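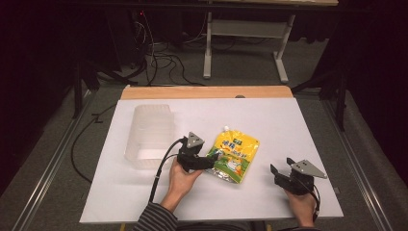 A spout pouch and the translucent bin on the white board, with the paired hand-held grippers in use.

Keeping the pair in order: an interview with Kosmas Raptis

Kosmas Raptis has been responsible for the two-handed station at the Gotusley laboratory of Jirnutska since September. The station consists of a low table, a white board, a pair of hand-held grippers and the recording equipment to which they are connected. Mr Raptis spoke to the staff bulletin on Wednesday, April 3, 2024, about its daily care.

He began with the board. "People ask about the grippers first, and I understand why, but most of my mornings start with the board," he said. "If it has shifted on the table overnight, the starting positions no longer agree with the previous day's. I square it to the table edge and wipe it down. Then I put the bin back on its mark."

The grippers themselves are inspected before each session. Mr Raptis opens and closes each one by hand and looks along the fingers to see that they meet evenly at the tips. A small misalignment makes little difference with a rigid carton. With a flexible package it is noticed at once.

"A pouch has no proper sides," he explained. "You may be taking hold of a corner of foil, and if one finger sits lower than the other, the foil simply folds away from you. Operators then begin to turn the wrist to make up for it. I would much sooner correct the finger than have them learn a bad wrist."

The triangular plates on top of the grippers are checked for play. Mr Raptis presses each corner in turn and tightens the fixings where he feels movement. Any plate that has been removed is followed by a fresh calibration, and the result is entered in the station log. The present set of fingers was fitted at entry 2420. He replaces fingers after 500 recorded sessions, or earlier if the gripping faces have become smooth.

Asked which part gave the most trouble, he answered without hesitation that it was the cables. "The left one was the worst. It leaves the top of the gripper and has to go over and round the hand, so it is being bent all day. In the winter we had a reading that dropped out whenever the operator reached across to the bin. I changed the connector and it made no difference. I changed the board it plugs into. It was a broken conductor very close to the body of the gripper, where I could not see it."

The repair was carried out with a replacement lead from Peixoto and occupied 135 minutes, including calibration. A spare lead for each side is now kept in the station cabinet, and operators are asked to leave a free loop before they begin.

The software supplied by Duder reports a lost signal but does not identify the cause. Mr Raptis has asked for a separate warning for each hand. "I have been told it will be considered," he said.

He intends next to revise the written instructions for new operators, which still refer to the earlier handles. Comments on the draft may be left with him at the station.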